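**Fingers keep twitching above the cloth and the planner refuses to close - is my contact threshold wrong?**

Posted 7 February 2023 in *Control and Planning*

I have inherited a towel-folding job and a hand that will not commit to it. The stack is the Millura hand driver, a planner written at our end in Ullbridge, and a depth-based edge finder that I'm fairly fond of. The arm goes to the pre-grasp pose without complaint. Then the planner asks for a close, the driver says it is already in contact, the planner takes its word for it and replans, and round we go. I left it alone over lunch once. The log had 3,000 lines in it when I came back, and all of them said the same thing.

The pre-grasp pose, from the wrist camera:

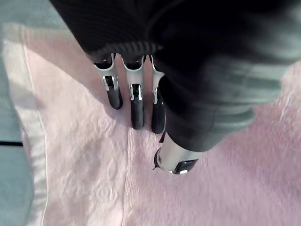

Lahtinen replied within the hour that the threshold was the last thing to touch, and asked which frame the fingertip heights were being published in before anybody started turning knobs.

Fair question. They're published in the wrist frame and the planner wants them in the table frame. There is a transform in between, which I didn't write and have been walking past politely since January.

Things I have tried:

- raising `contact_threshold` (it stops twitching, and also stops noticing the table)
- lowering it (worse, obviously)
- filtering the joint currents over a longer window
- turning the whole lot off and on, twice, with feeling

Contact comes from finger joint current only. No tactile pads. The loop runs at 100 Hz. What should I look at next?

---

**Answer 1**

Have you tried recalibrating? Mine did something like this and recalibrating sorted it.

> *Comment:* Recalibrating what?
>
> *Comment:* All of it, I think. It was a while ago.

---

**Answer 2 (accepted)**

You have two problems and they're covering for each other.

**The false contact.** If you're judging contact from joint current alone, then starting and stopping a finger looks a lot like touching something. The current goes up when the finger accelerates. Your planner sends a close, the fingers set off, the current jumps, the driver shouts "contact", the planner cancels. That's your twitch. A longer filter only makes it do this more slowly.

What you want is to ignore contact until the finger has got going:

```
if t_since_command < settle_time:
 contact = False
else:
 contact = abs(i_meas - i_model(q, qd)) > threshold
```

`i_model` can be embarrassingly crude. Run each finger open and closed in free air, fit a line to current against speed, and add an offset for friction. Do it per finger, and do the thumb separately, as it won't match the others.

**The height.** Even with that fixed, I'd bet the planner believes the fingertips are lower than they are. Your transform may well be using the table as zero and forgetting there is a towel on it, or else using a fingertip offset from an older hand model. Print the tip height for one finger in the table frame, lower the arm by hand until it touches the bare table, and see what number you get. If it isn't zero, stop there and fix that first.

While you're at it, look at the wrist camera again with the arm in its other approach pose. A lot of edge finders go wrong when the robot's own parts fill the near field, because the depth values there are rubbish and get fitted along with everything else. Ours needed a self-filter built from the joint states. Without it the planner would now and then try to fold the robot.

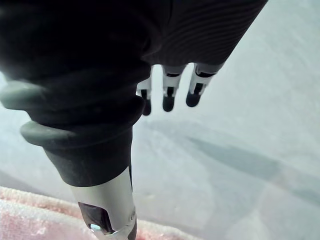 *Wrist camera, towel along the bottom edge. Mask the near parts before fitting the hem.*

Order I'd do it in: transform, self-filter, current model, and only then the threshold. You may find the number you started with was fine.

> *Comment from the asker:* It was the transform. The fingertip offset belonged to the previous hand. The threshold is back where I found it and I would like my week returned. Self-filter is next on the list.
>
> *Comment:* Does `settle_time` want to be the same for opening as for closing?
>
> *Comment:* No, keep two values. Opening can be shorter.

---

**Answer 3**

We dropped current sensing altogether on the Jillard job and closed on position with a stiffness limit. For cloth you hardly need contact detection, you need to be at the right height and to squeeze gently. Less clever, far fewer log lines. It does mean your height estimate has to be good, so see the answer above. Also check that your driver applies the stiffness limit per finger. Ours took one value and gave it to the whole hand, thumb included, and the docs were silent on the matter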